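# House rules for a robot arm on the workshop bench

Jul 14, 2018 - tidied up from my old notes, with thanks to Liis Ramanauskas for the bit on screws
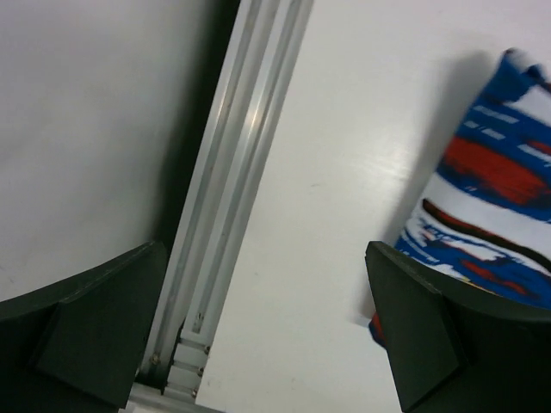

A bench with a robot arm on it needs a few more manners than an ordinary bench, and I do think it's worth agreeing them before anybody switches anything on. Start with the top itself. Ours is white, and I'd choose white again every time, as it shows up every smudge and speck (and there are always a few, however often you wipe!). Soft things are lovely to practise on, so a bright bit of patterned cloth in blue, white and red is just the ticket against a pale surface. You'll spot it at a glance, and you'll also spot when a corner has crept under a finger where you didn't mean it to go.

## Before you start

Have a slow look along the rail. Grooved aluminium is wonderfully handy stuff, but the grooves collect fluff and crumbs and the odd lost washer, and an old dry toothbrush is the best tool I know for getting them out again. Then go over the screws with the proper key, by hand, just until they're snug. Liis puts a tiny dab of paint across each screw head and on to the metal beside it, so that if one has turned you can see the line is broken. I pinched that idea in May and haven't looked back.

Find the stop button and press it. I know, I know, it feels silly when everything is sitting quietly, but a button that has never been pressed is only a hopeful sort of ornament. Reset it, and make sure whoever is with you knows where it lives too.

## While it's running

- Sleeves up, long hair tied back, lanyards and scarves off.
- Hands stay out of the space between the fingers. If the cloth needs straightening, stop the arm first, then straighten it.
- One person drives and says "moving" out loud before each go.
- New movements get run at the slowest speed, all the way through, before you turn anything up.
- Mugs live on the other bench. Mine included, sadly.

Aminu Akpan and I had a long and friendly argument over whether "paused" is good enough for reaching in. We settled on no - paused means it's still waiting for its turn, and you want it stopped properly, with the power to the motors off, before your fingers go anywhere near.

## Putting it to bed

Park the arm low, with nothing in its grip, and switch off at the wall. Wipe the finger pads with a barely damp cloth and let them dry in the air. Strong cleaners can make some rubbers go sticky or hard, so check the maker's booklet if you fancy using anything fiercer than water. Shake out the practice cloths and wash them now and again with the tea towels.

Last of all, write down anything odd in the bench notebook, even if it's only a squeak. Modupe Shehu keeps ours on a string by the light switch, with a pencil.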